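Talking Sourdough With Trevor Tremblay

I got to Galanis ten minutes early and Trevor already had flour up to his elbows, so we just started talking.
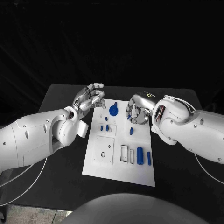
How it all began

Trevor opened the bakery 11 years ago with one oven and a loan he'd rather not discuss. "I sold 10 loaves the first day," he told me, "and my mom bought four of them!" These days it's 413 on a good Saturday, rye mostly (the seeded one is my weakness, I took two home).

I asked about the starter, of course. It's called Turby, it lives in a pickle tub by the back door, and he feeds it before he feeds himself. "You get used to the smell. My wife didn't, but I did."

What's next

A second shop, on Linier Street, opening in March if the plumber shows up. He's nervous about the rent, which is $2000 a month more than he pays now. "I keep doing the math at night and then I get up and bake, so at least there's bread."

Then the timer went off and he was gone, halfway through a story about burnt bagels. I still want to hear the end of it.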